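Your planner should be boring, and so should your logs

10 March 2026

I've been writing robot software long enough to have lost a lot of arguments about it, so let me have this one on my own website where I get to go first. I think most teams working on household manipulation spend too much of their time on the model and not nearly enough on the dull stuff that sits around it. Timestamps, replay, a viewer that opens in less time than it takes to make coffee. That stuff!

Back in January we were chasing a bug in Clindwood, our task planner. The job was the kind you'd hand a toddler: pick up a block, put it in the drawer, close the drawer. The policy would reach, stop just short of the block, think about its life for a moment, and reach again. Everybody had a theory. Mine was that the training set was too thin, because that's always my theory (it lets me ask for more data and sound wise). So we went and collected more. We got up to 700 episodes and the arm still did its little hesitation dance.

The trouble was in the clock. Our perception node, Picard, stamped each pose when it finished the computation, and the recorder stamped each image when it came in. On a good day those two agree well enough. On a day when the machine is busy, the gripper pose slides late against the picture, and you end up teaching a network that the fingers are somewhere they aren't. It learned what we showed it, bless it. It learned to wait.

What bugs me is that we had everything we needed to catch this in week one. The fingers have marker tags on them, and a tag gives you an independent read on where the hand is in every image where you can see it clearly. Compare that with the logged pose, plot the gap, done. It's an afternoon of work and we put it off for months, since an afternoon of plotting never makes it into a demo.
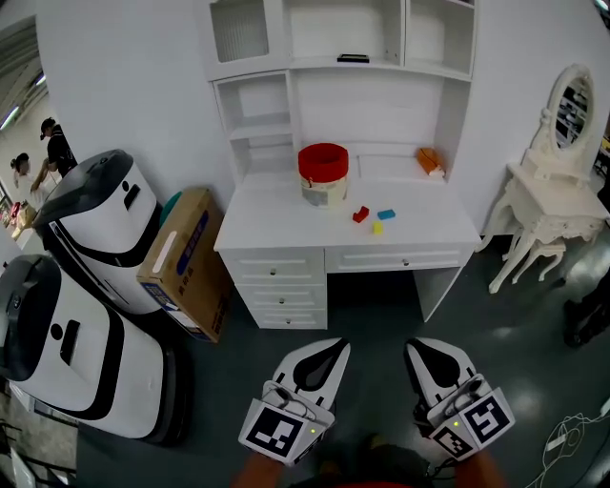
The pushback came fast once I posted a short version of this on our internal board. Clesell answered that I was fighting the last war: a big enough model soaks up timing noise the way it soaks up bad lighting, and every week spent on plumbing is a week the other labs spend on scale. Fix it in the data mix, went the argument, and quit polishing the pipes.

I take that seriously, I really do. Noise that's random does wash out, more or less. But ours wasn't random. It got worse exactly when there was more for the perception code to chew on, like several small objects close together or a mirror next to the desk handing you a second helping of furniture. So the error was tied to the hard cases. You can pour as much data as you like on top of that and all you get is a model that's very sure of itself and late.

And I'd like to say a word for the viewer, because I think it matters more than the planner does. Ours used to be a script that only one machine could run. If you wanted to look at an episode you asked for it, waited, and got a video back with no numbers on it. People stopped asking. Now there's a page where you scrub along and see the image, the pose, the tag estimate and the planner state on one timeline. It took 2 weeks to build. In the first few days we threw out 444 episodes, most of them from before the clock fix, and the hesitation went away on the next training run. Same network, same settings, smaller dataset.

Could we have gotten there with a bigger model? Maybe. I can't rule it out, and I'm sure somebody has a chart. I'd still want the page, though, because the next bug won't be a clock. It'll be a frame convention somebody flipped, or a drawer that the planner thinks is open when it's shut, and I want to be able to look at the thing and see it.

So if you're starting a project like this, write the replay tool before you write the planner. Make it ugly, that's fine. Stamp your images at capture, stamp your poses with the time of the image they came from, and put the tag check in the nightly run so it yells at you. Kenwood, our recorder, now refuses to save an episode if the gap goes over the limit, and yes, people complain about it. I complained about it myself last week when it ate my best take.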